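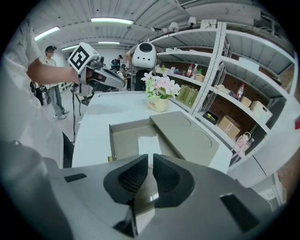
Judgate veröffentlicht Version 3 der Steuerungssoftware Vevach

Drucken | Per E-Mail versenden

Startseite | Aktuelles | Software | Projekte | Kontakt

Das Institut Judgate hat im Februar die Version 3 seiner Steuerungs- und Planungssoftware Vevach freigegeben. Die neue Fassung verarbeitet Bewegungsdaten, die mit handgeführten Greifern an Tischen und Regalen aufgenommen werden, und überführt sie in ausführbare Greifbewegungen für Roboterarme. Sie steht allen Projektpartnern ab sofort zur Verfügung.

Kern der Überarbeitung ist die Lageschätzung. Vevach berechnet die Position des Greifers nun aus dem Kamerabild am Werkzeug und gleicht sie mit quadratischen Schwarz-Weiß-Markern ab, sofern solche im Sichtfeld liegen. Fällt die Markererkennung vorübergehend aus, führt die Software die Schätzung anhand der Bilddaten fort und kennzeichnet den betreffenden Abschnitt im Protokoll. Bislang mussten derartige Aufzeichnungen von Hand geprüft und in vielen Fällen verworfen werden.

Für die Erprobung wurden 2.090 Aufzeichnungen herangezogen. Davon entfallen 1.071 auf Aufgaben mit offenen Behältern und Klappdeckeln, bei denen die Öffnungsweite der Finger und der Anfahrwinkel besonders genau bestimmt werden müssen. Die übrigen Aufzeichnungen betreffen das Entnehmen und Ablegen von Gegenständen auf Regalböden unterschiedlicher Höhe.

Neu aufgenommen wurde ferner das Planungsmodul Pagano. Es zerlegt eine Aufzeichnung in Teilschritte, prüft jeden Schritt auf Erreichbarkeit und Kollisionsfreiheit und schlägt bei Bedarf eine geänderte Bahn vor. Die Regelung arbeitet dabei mit einem Takt von 100 Hertz. Grenzwerte für Geschwindigkeit und Greifkraft werden in einer zentralen Konfigurationsdatei hinterlegt und können je Arbeitsplatz angepasst werden.

Datensätze aus Version 2 lassen sich über das mitgelieferte Konvertierungswerkzeug übernehmen. Eine Rückumwandlung ist nicht vorgesehen. Die Pflege der älteren Fassung endet mit Abschluss des Vorhabens Cetstead, in dessen Rahmen die Software entwickelt wird. Anträge auf Zugang sind über die Geschäftsstelle zu stellen.

Weitere Meldungen

Cetstead: Zwischenbericht zur Bahnplanung liegt vor
Hinweise zur Kalibrierung von Greiferkameras aktualisiert
Pagano: Schnittstellenbeschreibung zum Herunterladen
Wartungsarbeiten am Datenserver im Februar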